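Grainy indoor shots at ISO 800
Posted by Yufang Tang, Clandton

I've been taking colour pictures indoors in the evening and they come out grainy at ISO 800. At 100 they are clean but blurred. Is there a setting I'm missing?

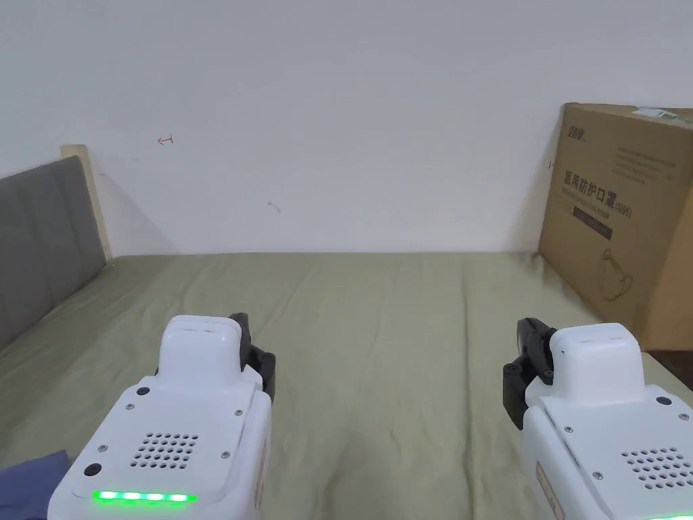
2 replies

Funmilayo Adeyemi
Put the camera on a tripod, stay at 100 and use the self-timer. If you have to hold it, keep 800 and expose a bit brighter — the grain shows most in shadows you lift afterwards.

Pisharody224
I like grain. Leave it in.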